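Workroom notes: small tables, floor space, shelving

The layout review of the Plodanport workroom was completed in April and the changes are now in effect. Leonor Falcão measured the floor and Branislav Říha went through the shelving. The items below replace the layout sheet in the previous issue. Anything not mentioned stays as it was.

Small tables

Side tables go in the open middle of the floor, with at least 90 cm of clear walking space on all four sides. They are for light work only: folding, sorting, labeling, setting out parts. Sawing, drilling and anything clamped goes to the benches at Esteves.

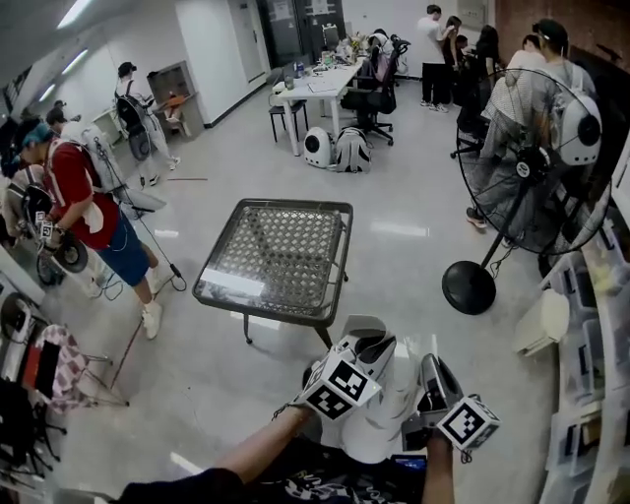
Table tops need a flat, stable surface, and a patterned top makes that harder to judge by eye. Check with a straightedge across both diagonals before starting work that depends on level. The square metal table with the woven diamond pattern also has legs that angle outward, so take the 90 cm from the feet and not from the edge of the top. A label strip should lie along the near edge, parallel to it. Do not tape labels across the weave; the adhesive is slow to remove and solvent is not allowed on the finish.

Bags left on the floor in front of the desk are to be moved against the wall before a session begins. Cables crossing a walking route must be taped down or lifted. The desk itself is shared. Papers left on it for more than 30 days will be filed by Fadi Tarawneh under the name written on them, or recycled if there is no name.

Air and light

The ceiling tubes are all on one circuit. Work that needs even light should be placed directly under a tube and turned so that the person's shadow falls away from the table. Report a flickering tube by its position, counting from the door.

The pedestal fan stays on the floor near the shelving, with its base flat and its cord toward the brick wall. Use the low setting when paper or fabric is out. The plastic storage drawers next to the shelving should be shut before the fan is switched on.

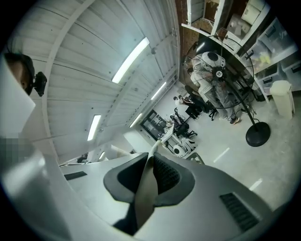

Shelving

The following rules apply to the white unit by the brick wall.

Heavy boxes go on the lower shelves. Cardboard is accepted above if one person can lift it down without a step. Bottles stand upright, caps closed, with the product name facing out. Containers without a lid are not stored above shoulder height.

Loose lamps are kept together so that they can be found quickly. Let the bulb cool fully before a lamp goes back, and coil the cord beside the base.

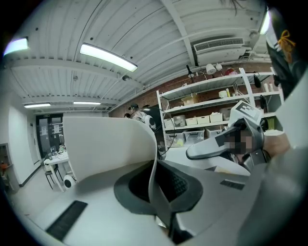

Lamp storage on the top shelf: black desk lamp, white clamp lamp.

Replacement shelf clips are on order from Skavton, in a pack of 400. Tomás Brandão will fit them by shelf, starting at the bottom, and each shelf has to be emptied the evening before. Questions about the order go to Custódio Cardoso.

Last updated: Jan 2, 2023

3 comments | 11 shares

© Tisto Workroom Newsletter | Contact the editors | Back to top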